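Prultmont stellt Musterkommissionierung auf Robotergriff um

Schwere und staubige Handgriffe entfallen, die Beschäftigten übernehmen Einrichtung und Prüfung

Der Baustoffhändler Prultmont lässt farbige Musterblöcke für Architekturbüros und Bauherren künftig von einem Roboter vorsortieren. Die Anlage wird derzeit gemeinsam mit dem Integrator Jusemska erprobt und soll im Juni im Musterlager den Betrieb aufnehmen. Betroffen sind 18 Arbeitsplätze. Stellen werden nicht gestrichen.

Bisher nehmen die Beschäftigten jeden Block von Hand aus dem Sammelbehälter, ordnen ihn nach Farbe und legen ihn in den Versandkarton. An starken Tagen verlassen 500 Sendungen das Lager. Die Arbeit ist eintönig und belastet Handgelenke und Schultern. Hinzu kommt der Staub, der sich beim Umfüllen am Boden der Behälter sammelt.

Im Versuchsaufbau greift ein Roboterarm von KUKA mit einem Zweifingergreifer die Blöcke direkt aus einer Blechwanne. Die Blöcke müssen dafür nicht ausgerichtet werden. Zurzeit wird mit grünen und rotbraunen Blöcken gearbeitet, weitere Farben folgen, sobald die Erkennung bei diesen beiden Sorten stabil läuft.

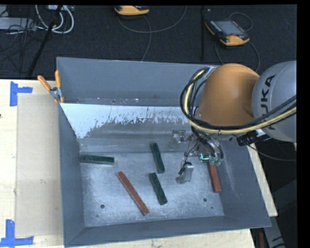

Die Software für die Griffplanung trägt den Namen Prutidari und wurde von Jusemska entwickelt. Sie bestimmt für jeden Block die Lage und wählt danach den Griffpunkt. Findet sie keinen sicheren Griff, hält die Anlage an und meldet sich am Leitstand. Ein Mitarbeiter entscheidet dann, ob der Block umgelegt oder aussortiert wird.

Für die Belegschaft ändert sich vor allem der Ablauf der Schicht. Pro Schicht betreuen künftig 3 Beschäftigte die Roboterzelle. Sie füllen Ware nach, beheben Störungen und prüfen die fertigen Zusammenstellungen auf Farbe und Beschädigungen. Die übrigen Kräfte arbeiten in Verpackung, Reklamation und Kundenservice. Der Wechsel zwischen den Aufgaben ist im Schichtplan fest vorgesehen, die Eingruppierung bleibt unverändert.

Die Schulungen übernimmt das Weiterbildungsunternehmen Wróbel. Der Lehrgang umfasst 19 Unterrichtsstunden und findet während der Arbeitszeit statt. Inhalte sind das Bedienen des Handbediengeräts, das sichere Betreten der Zelle und das Wiederanfahren nach einem Halt. Vorkenntnisse in der Programmierung werden nicht verlangt.

Der Betriebsrat war an der Planung beteiligt. Vereinbart wurde unter anderem, dass Daten aus der Anlage nicht zur Leistungskontrolle einzelner Personen verwendet werden.

Über einen Einsatz am zweiten Standort entscheidet Prultmont nach Auswertung der ersten Betriebsmonate.

Pressekontakt: Prultmont, Unternehmenskommunikation
Abdruck honorarfrei, Belegexemplar erbeten.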